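Matte desktop finish going shiny where my forearms rest – recoat or replace?
Forum: Workshop and Finishes > Surface care
33 posts in this thread, page 2

kestrel_bench
Picking this up from page 1 with the details people asked for. The top is a factory matte lacquer in a gray-brown, bought through Feltden two years ago. Two patches near the front edge have gone glossy. They don't wash off. I have tried warm water with dish soap, then the Stillex surface cleaner at the dilution on the label. No change after drying overnight.

ohmgrown
If soap did nothing, it isn't skin oil. It's burnishing. Matte lacquer gets its low sheen from a flatting agent, fine particles that leave the surface rough at a very small scale. Friction wears the high points down and the area reflects more light. Cleaning can't put the roughness back.

tallow_and_pine
Partly disagree. One wash with dish soap won't lift a film that has built up for two years. I would do a pass with mineral spirits on a white cloth, then check the cloth. Yellow or brown on the cloth means there was still oil in there. Test under the desk first.

ohmgrown
Fine as a test. I still expect a clean cloth.

kestrel_bench
Did the mineral spirits test at lunch. The cloth picked up a faint yellow on the left patch and nothing on the right. Sheen looks the same on both. I also checked with a lamp held low at the back of the desk, and the patches show clearly from the chair and hardly at all from the side. The rest of the top is even.
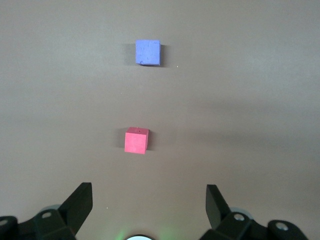
I would prefer not to strip the whole thing. My options as I see them are a gray abrasive pad over the patches only, a full scuff and one coat of Kernon matte waterborne, or leaving it alone and putting a desk pad over the front edge.

Pfeiffer2215
Don't spot-treat with the pad. I did that on a dark matte top and swapped two shiny patches for two scratchy ones with a visible border. If you scuff, scuff edge to edge in long straight passes with light pressure, and accept that the sheen of the whole top will shift a little.

tallow_and_pine
Agree on going edge to edge. For the coat, stir the can and don't shake it. The flatting agent settles, so stir again halfway through the job. A can used off the top will dry closer to satin.

ohmgrown
Before any coat goes on, find out whether the old lacquer will take it. Scuff a section on the underside, brush on a small amount, leave it a full week, then score it and pull tape. If it lifts, you need a bonding primer, and a clear one may change the color.

quietgrain
Counterpoint: a new matte coat will burnish in the same place within a couple of years. You are signing up for repeat work. I put a wool pad down and stopped thinking about it.

kestrel_bench
A pad is the cheap answer, but I draw on this desk and want a hard surface. Going with the underside test first. Temperature in the room is steady and I have a 45 minute window before the coat starts to drag, according to the can.

Pfeiffer2215
Use a foam roller and work in strips the full length of the top. Don't go back over anything that has begun to set.

tallow_and_pine
Post the tape result either way.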